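Grasp demos in sim: how many per object before the policy stops dropping the mug?

jirken_ops
Mar 27, 2019
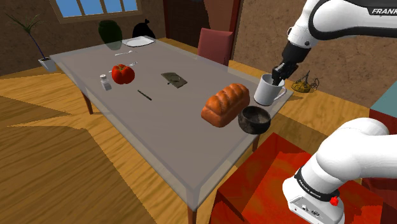 We collect by teleop in a rendered dining room, Franka arm on a fixed pedestal, one table, mixed tableware and food. Current set is 200 episodes on the mug. All grasps are fingers inside the rim. The policy trains without trouble but fails when the mug yaw changes by more than 15 degrees from what it saw. Object poses are randomized in x and y only. Would you add episodes or change the reset?

utus
Change the reset. 200 episodes at one yaw is one episode with noise on it. Sample yaw over the full circle and recollect.

harnia_dev
Disagree in part. Full yaw puts the handle between the fingers on some resets, and operators then switch to a handle grasp. Now you have 2 modes in the data and a regression loss averages them. We lost most of October to that. Limit yaw first, or label the grasp type.

utus
That's an argument against your loss. Use a mixture head.

harnia_dev
A mixture head needs enough samples in each mode. He has zero handle grasps.

taipe
What is the clutter doing? If the bowl and the bread sit that close to the mug in every episode, the network may be using them to localize it. Run an eval with both removed. Takes five minutes.

jirken_ops
Ran it. Success drops with the bowl removed, no change with the bread removed. Bowl pose was tied to mug pose in the reset script, constant offset. My error.

taipe
Then fix that before touching yaw. Draw each pose independently, reject on collision.

utus
Fix both in the same pass. Collecting twice costs more operator time than the answer is worth.

harnia_dev
If both change at once you won't know which one mattered.

jirken_ops
Going with independent poses first, yaw unchanged, same episode count. Grasp type goes in the metadata from now on. Also dropping episodes where the operator regrasps, unless someone has a reason to keep them.

taipe
Keep them, flag them. You will want recovery data later.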